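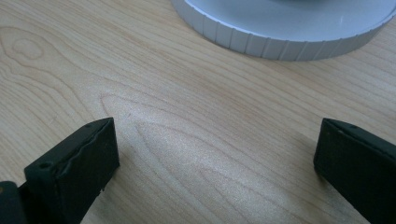
Home Reviews Kitchen Furniture About

Irstead table, seven months in

Posted 30 Aug 2023 by Roxana Paucar

I bought the Irstead after our old table finally gave up at one of its joints. The old one was a hand-me-down and had been glued twice. I wanted something plain, pale and small enough for a kitchen where two people have to get past each other to reach the back door. The Irstead cost £165 from Berkcombe, delivered. I paid for it myself and Berkcombe don't know I'm writing this.

Delivery and putting it together

It came in one flat box, well packed at the corners and less well packed in the middle. There was a small dent on the underside of the top where the bag of bolts had been pressing on it. I didn't bother sending it back as you would have to lie on the floor to find it.

The instructions are drawings only. Step four shows the leg bracket the wrong way round, or at least shows it from an angle that made me fit it the wrong way round, so I had to undo two legs and start again. After that it was easy enough. The Allen key supplied is soft and started to round off before I had finished. Use your own if you have one. You will want a second person to turn the table over.

The top

I was expecting something a bit bland and it has more going on than the shop pictures suggest. The grain has big pointed arches in it and a knot shape like an eye, which my niece draws round with her finger whenever she comes. Yours will look different. The finish is closer to matt than shiny and doesn't throw the ceiling light back at you when you are trying to read.

It arrived oiled. Berkcombe say to oil it again every six months, and I did it once, late, in an afternoon with an old T-shirt. It went on without any trouble and needed the night to dry. The smell hung about for two days.

Marks

I have not been careful with it. We use mats for dinner and nothing the rest of the time.

Tea left one pale ring in the first month. It went after a rub with a little oil. Beetroot juice wiped off straight away but I have no idea what it would have done overnight. A hot pan lid left a dull patch near one end and that is still there. Biro comes off with a damp cloth if you are quick. Turmeric does not come off. I have a yellow smear the size of a thumbprint and have stopped trying.

Scratches show less than I feared on a pale wood. Most of them run with the grain and you only find them with your hand.

Wobble

For the first few weeks there was none. Then one leg worked loose and the table rocked whenever anybody cut bread on it. I tightened all the bolts and it was fine until it happened again. The second time I put a spring washer on each one, and it has stayed solid. Washers cost next to nothing but they ought to be in the box.

Our floor is old tile and not level. The feet don't adjust, so there is a folded bit of card under one of them.

Size in use

Two people can eat at it with room for a serving dish. Four can eat at it if they get on. Anything that lives on the table permanently takes up space you will miss, so tall and narrow things do better than wide ones.

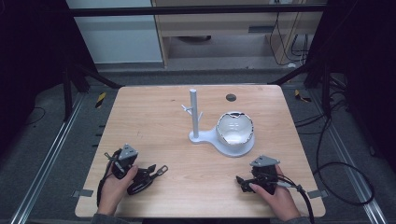
White mug stand on the table, with the cup standing on its base.

The rounded corners are a good idea. I had a bruise on my hip for years from the last table and I haven't had one since.

Compared with the Rindesness

I looked at the Rindesness as well, in the showroom. It is heavier, the legs are thicker and the feet adjust. It is also a good deal more expensive and the only pale one they had was varnished to a high gloss. If you have a bigger room and you want a table to keep for good, I would go and sit at one before deciding. For a kitchen like ours the extra weight would have been a nuisance when mopping.

Would I buy it again

Yes, at this price. The top is better than it needs to be and the fixings are worse than they should be. I will oil it again in October and add a note here if the heat mark shifts.

Score: 7 out of 10

We use cookies to remember your settings and count visits. Accept / Manage choices

Contact | Privacy | © Roxana Paucar | Back to top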